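Khrystyna Holovko on Sofas, Leather Soap and the Joy of a Good Tuft

When I called Khrystyna Holovko to set up this interview, she asked me what I was sitting on. I told her it was a kitchen chair. "Well, go sit somewhere nice and call me back!" she said, and then laughed so hard that I did exactly what I was told.

Khrystyna has been cleaning, mending and restuffing other people's furniture in Nesville for 30 years. She started out in the back room of her uncle's mattress shop, sewing ticking, and moved to sofas when a customer brought in a settee with one broken spring and a lot of crumbs. She still remembers the crumbs. These days she works out of a long, bright shop on Foltent Street with her business partner, Nurhan Soylu, and teaches an evening class on furniture care every November.

I wanted to talk to her about big sofas, and pale tufted leather ones in particular, because they are back in living rooms all over town and my sister has just bought one. Khrystyna was delighted. It is her favorite subject.

"People are scared of them," she says. "They see cream leather and think they can never drink coffee again. I drink coffee on mine every morning! You just have to know what you own and spend a little time with it. I mean that. Sit on every seat. Most families have one spot they fight over, and that one gets all the wear, and then the rest of the sofa looks like it came from a different house."

So her first bit of advice is to move around. She and her husband swap ends on the first of the month, which he complained about for a year or so and now reminds her of.

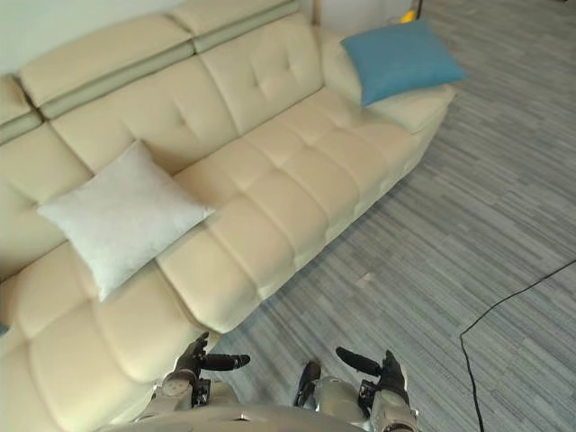

7 min read

A sofa with that much tufting, she tells me, is a different animal from a smooth one. Every button pulls the leather in, and every fold between the puffs is a little valley where dust goes to live. On a sofa where even the front of the seat is tufted, you have valleys facing the room too, and people forget those completely.

"They vacuum the top and walk away," Khrystyna says. "Get down on the floor! Sit on a cushion, put on some music, and do the front edge. You'll find pet hair, you'll find glitter. I found a train ticket once, folded up so small I thought it was a tag."

She uses the soft brush head on the vacuum, on low, and works from the top down. Headrests first, then the backrest, then the seats, then the front. Where a headrest pad has a band of a different color running under it, she goes along that line with a dry paintbrush, the cheap kind with natural bristles. She owns a whole jar of them and won't let Nurhan near it.

Then comes the cloth. Khrystyna is firm about the cloth. It should be cotton, white, and wrung out until you think it's too dry to do any good.

"Wring it again," she says. "Water sits around the button. It goes down in there and it stays, and you don't want that. A damp cloth, a tiny bit of leather soap, and you go around each button with one finger. It's slow, but I love it. I do it with the radio on and I'm happy as anything."

I asked how often, and she said it depends on the house. With small kids or a dog, every other week for dusting and every couple of months for the soap. She tests any new soap underneath, or around the back, and waits a full day before she trusts it. She's had bottles from good stores turn pale leather yellow, and bottles from the discount bin that worked beautifully, so she no longer guesses.

Blue jeans came up next, as I had hoped they would (my sister wears nothing else). New denim is hard on light leather, and Khrystyna has seen seats come in the color of a faded sky. Wash the jeans a couple of times before you lounge in them, she says, and wipe the seat the same evening if you notice any color. She will not hear of nail polish remover, hair spray or any of the other tricks people read about.

"Please, please call somebody first," she says. "I'm nice on the phone!"

Throw pillows are where she and Nurhan disagree. Nurhan thinks two is plenty for any sofa, whatever the size. Khrystyna would put out a dozen if she could. They do agree on fabric: on cream leather they both like something soft and a bit mottled, a light gray or a warm white, with no zipper on the side that touches the sofa. Zippers scratch. So do sequins, and so did a beaded pillow from the Margaritis market that Khrystyna bought for herself and had to give to her niece.

"It was gorgeous," she says. "It had 215 beads on the front, I know because I sewed half of them back on. And it left little marks all over my armrest like a bird had walked there."

She also told me to turn the pillows and shift them along every so often. Leather changes a little in daylight, and a pillow that stays in one place all summer may leave a square behind it.

Before we hung up I asked what she would buy if she were starting over in an empty living room. She took her time with that one. I could hear her walking through the shop, and then the creak of something as she sat down on it.

"A big one with a long seat," she said. "A seat you can put your feet up on, with someone at the other end. And fat armrests, the rounded kind, so you can lay your head there and read – I've never understood a skinny armrest. Oh, and tell your sister to send me a picture when it's delivered!"

My sister's sofa comes from a store in Flaltmont, and the delivery window is, as usual, the entire day. She has already bought the paintbrush.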